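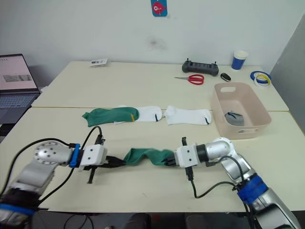
Fig. 1. Green sock under tension.

TEX 23: Knit Structures, Handout 9
Instructor: Gemma Longo

Stretch and recovery in weft knits

A weft knit is a set of loops made from yarn running across the fabric. When the fabric is pulled, the loops change shape before the yarn itself gets longer. Most of the stretch in everyday knitwear comes from this change in loop shape.

Define extension as

E = (L1 - L0) / L0 x 100

where L0 is the relaxed length and L1 is the length under load. A specimen with L0 = 200 mm that reaches 260 mm has E = 30 percent.

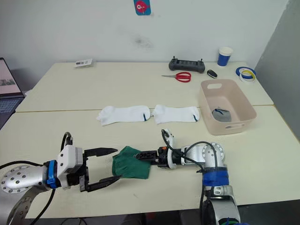
Reading time: 2 minutes

Relaxed state. Knits come off the machine under strain. Lay specimens without tension and leave them overnight before marking L0. Smooth out folds by hand, but do not pull. A crumpled specimen reads short.

Direction. Plain jersey usually extends more along the courses (widthwise) than along the wales (lengthwise). Rib extends further widthwise, as the alternating face and back wales fold together at rest. Record the direction with every reading - a value without one cannot be used.

Recovery. Remove the load, wait, and measure again as L2. Residual extension is (L2 - L0) / L0 x 100. Cotton alone recovers poorly. Adding elastane lowers the residual value.

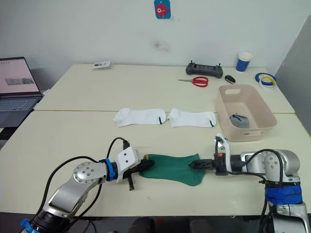 Fig. 2. Sock held flat, cuff at left.

Tubular goods. Socks are tested as a double layer unless cut open. State which. Keep the heel and toe outside the gauge length, and report the cuff separately from the leg.

Problem set: Sundqvist, chapter 2, problems 4 to 7. Hand in to Menaka Sultana by Friday, February 2, 2024.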